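### 4.2 Runway excursions at short mountain airstrips

The second group of records covers runway excursions, meaning any event in which an aircraft left the side or the end of the paved surface during takeoff or landing. We took these from the Niria incident register, which holds reports filed by operators, tower staff and ground crews. After duplicates were removed, 316 reports remained. Two coders read each report separately, and Kadri Stankevičius settled the cases on which they disagreed.

Most reports gave the point where the aircraft first left the centerline, but few gave it in a form we could use directly. Pilots tended to name a landmark, such as a taxiway or a windsock, while tower staff gave a distance from the threshold. We converted both to meters using the airport charts in force on the day of the event. Where the chart had been revised and the older version could not be found, the report was kept in the count but left out of the distance analysis.

Takeoff and landing events differed in where they began. On takeoff, loss of direction usually started within the first 400 meters of the roll, before the rudder had much effect. On landing it was spread more evenly along the runway, with a small cluster near the far end at Unia, where the surface slopes down toward the apron. Malance has no such slope, and its landing events show no cluster.

Parked aircraft matter more than we expected. At both airfields the helicopter stands lie close to the runway edge – at Malance the nearest is inside 500 meters of the takeoff threshold – and several reports describe an aircraft stopping short of an occupied stand. Damage to a second aircraft was rare, but it accounted for most of the serious injuries. The Trummer severity scale scores only the aircraft that left the runway, so we added a separate field for anything it struck.

Wind was recorded in nearly all reports, though often as a single value taken some minutes before the event. We did not try to correct for this. Gusts in the valley at Unia can change direction between the reading and the roll, and December reports in particular contain remarks from crews that the wind given to them did not match what they met. For this reason wind is treated in Section 5 as a background condition, and no cause is assigned on the basis of the wind field alone.
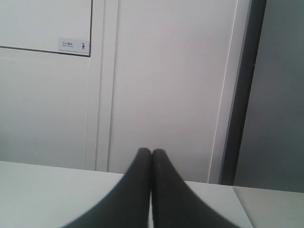
**Figure 2.** Two black gripper fingers with their tips close together, above a white tabletop.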